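Vornano Heated Mattress Pad: Set-Up Guide
Section 2: Fitting the Pad and First Use

Posted December 2021 by the Ornville Home Goods support desk

Read this section before you plug anything in. It covers the twin, full and queen sizes. The dual-zone king has two control units and is covered in Section 3.

Before you start

Take the pad out of its bag and lay it flat for 2 hours at room temperature. Fold lines left over from packing should relax on their own. Do not iron them out.

Look over both sides of the pad for tears, scorch marks or wires that have come through the stitching. If you find any of these, do not use the pad. Keep the bag and the printed label, as you will need the model number for a return.

CAUTION: Do not use the pad with an infant, or with any person who cannot feel heat or work the control without help. Do not use pins of any kind to hold the pad in place.

Fitting the pad

1. Strip the bed down to the bare mattress. Remove any foam topper. A topper may go under the pad but never over it.

2. Lay the pad with the quilted side up and the cord socket at the foot of the bed.

3. Pull the elastic skirt over the two corners at the head first, then the two at the foot. The skirt fits mattresses up to 18 inches deep.

4. Smooth the pad from the center out toward the sides. The wires inside should feel flat under your palm. If you feel a ridge, lift the nearest corner and pull again.

5. Clear small items off the bed before you put the sheet on. Socks and cloth bands are easy to miss against a pale cover, and anything left between the pad and the sheet can trap heat.

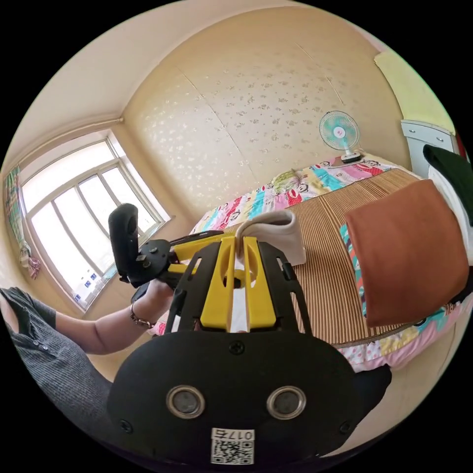
6. Put on a fitted sheet. Cotton or a cotton blend works best. Staltotex sheets with the deep pocket will go over the skirt without pulling it up.

7. Push the control cord into the socket until it clicks. Run the cord down between the mattress and the footboard, clear of the bed frame's moving parts.

8. Plug the control straight into a wall outlet. Do not use an extension cord or a power strip.

First use

Turn the dial to 8 and leave the bed made, with the covers pulled up, for 30 minutes. The light on the control should stay green. A faint smell of new fabric is normal the first time and should fade. Turn the dial down to 3 or lower before getting in.

If the light blinks amber, switch off, unplug at the wall and press the cord into the socket again. If it still blinks, stop using the pad and contact the store.

NOTE: The control shuts off after 10 hours. To start it again, turn the dial to 0 and back up.

Washing

Unplug the cord and take it off the pad. Machine wash cold on gentle, with no bleach. Tumble dry on low for 10 minutes, then stretch the pad back to size and hang it over two lines. Do not plug it in until it is fully dry, including the socket.

Related guides
Section 3: Dual-Zone King Controls
Storing Your Pad for the Summer
Pavlović Bed Frames: Slat Spacing and Cord Routing
Returns and Warranty Claims

This site uses cookies to remember your settings. By continuing to browse you accept our cookie policy.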